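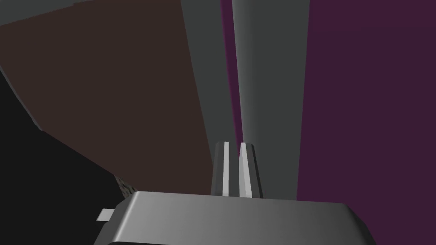
It was drier than I was ready for, one customer wrote to us in October, and I nearly gave the second bottle away, but I opened it with a pork pie and ordered six more the next morning.

We get a fair number of messages like that. Flistlow makes dry, still cider from whole fruit, and people who are used to sweeter, fizzier drinks sometimes need a glass or two to come round to it. Some never do. We would still like you to know what you are buying, so this page sets out who we are and how we work.

Our orchards

We grow on two sites. The older one, Carroll, is next to the press house and has 464 standard trees, most of them bittersweets. They are tall, slow and awkward to pick, and sheep graze underneath them until late summer. The newer site is across the lane on heavier ground. It is planted with bush trees, which crop earlier and more evenly, and it now gives us most of our sharp apples.

We don't buy in concentrate. In a short year we buy apples from neighbouring farms, and the label says so.
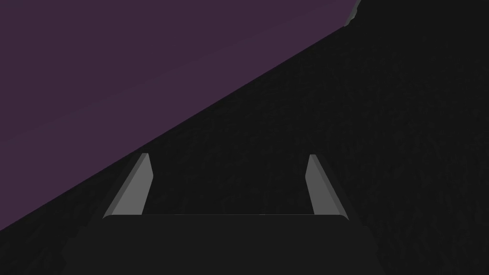
Dusky purple and near-black, at close range

How we make it

Fruit is left to drop or shaken down, then rested in sacks until it gives under the thumb. After that it is washed, milled and pressed on the same day. Most of the pressing is done between September and the first week of December. Late bittersweets go last and are usually the best of the lot.

The juice ferments slowly in an unheated shed. We rack it once in the new year and leave it alone until spring, when everything is tasted and blended. Sulphite is kept low but we do use it — a barrel of vinegar is no use to anyone who ordered cider.

A good season gives us 118 barrels. In a poor one it has been 91. 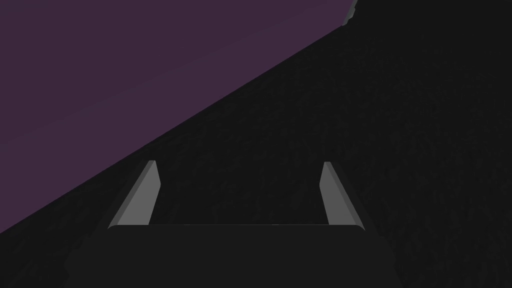

Blending takes most of April. We work from small samples at the kitchen table, a few at a time, and write up each one before moving on to the next. The sharper barrels are used to lift the heavier ones. Anything that stands well by itself is kept back and bottled as a single variety, in runs of 800 bottles or fewer.

What we sell

Flistlow Dry is the main cider and is available all year. Carroll is made only from the old orchard and is released in June, usually with a little more tannin and a deeper colour. Mendov is our perry. It is lighter than either, and it throws a fine sediment, so stand the bottle upright for a day before you open it.

Funen is the odd one out, a cider with sour cherries added to the barrel after the first racking. It began as a single trial barrel and sold out at the farm gate, so we planted a row of cherries of our own. It is still made in small amounts and we can't hold bottles back for regular customers, though we are often asked. 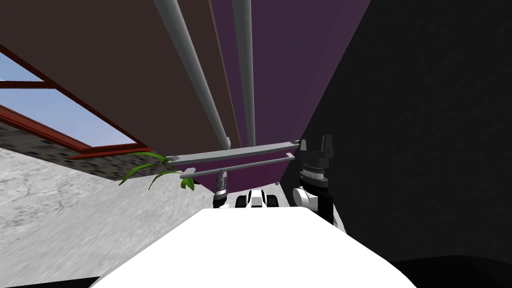

Two grippers, with large flat panels beyond

Visiting and ordering

The shop is at the press house and opens on Saturday from ten until four. You can taste whatever is open that day. Dogs are welcome in the yard but not in the orchards, as there may be sheep about. The lane is narrow, so please use the lower gate if you are coming by van.

Orders placed by noon on Monday go out the same week. Cases can be mixed in any way you like, and empty bottles can be brought back to the shop — we wash and refill the plain green ones. Pubs and restaurants should ask for the trade list, which includes bag-in-box sizes not sold in the shop.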